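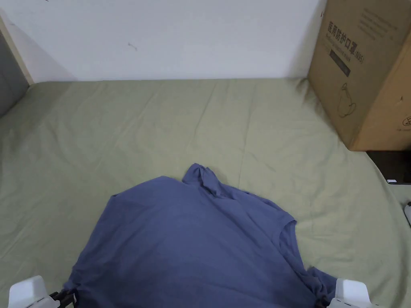
T-shirt bleu sur drap vert, une pince de chaque côté.

Kit Rallow : tenue du tissu souple
Posté par Pei-shan Leung, 5/13/19

Clalter propose le kit Rallow (deux pinces à main) à 1 301 €. Usage visé : démonstrations de pliage pour un bras automatisé. Les doigts tiennent-ils un ourlet en jersey sans glisser ? Quelle autonomie ?

Szu-yu Leung
Jersey fin : oui, à condition de prendre au moins 3 cm de tissu. En dessous, ça glisse. Autonomie annoncée : jusqu'à 40 minutes. Je calibre les deux pinces avant chaque série, sinon l'écart se voit au recalage.
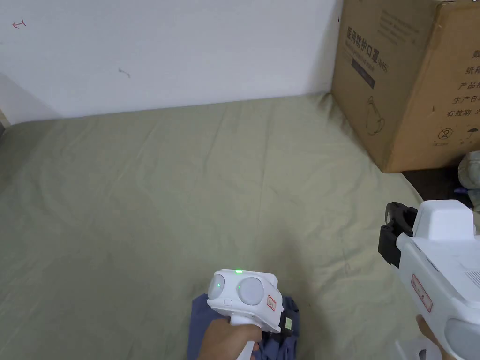
Les deux pinces en main, voyant vert allumé sur celle de gauche.

Prévoir aussi la licence d'export, vendue à part chez Herkwood.

Hsu
Jamais essayé sur du tissu. Sur des gobelets, correct. Cher quand même.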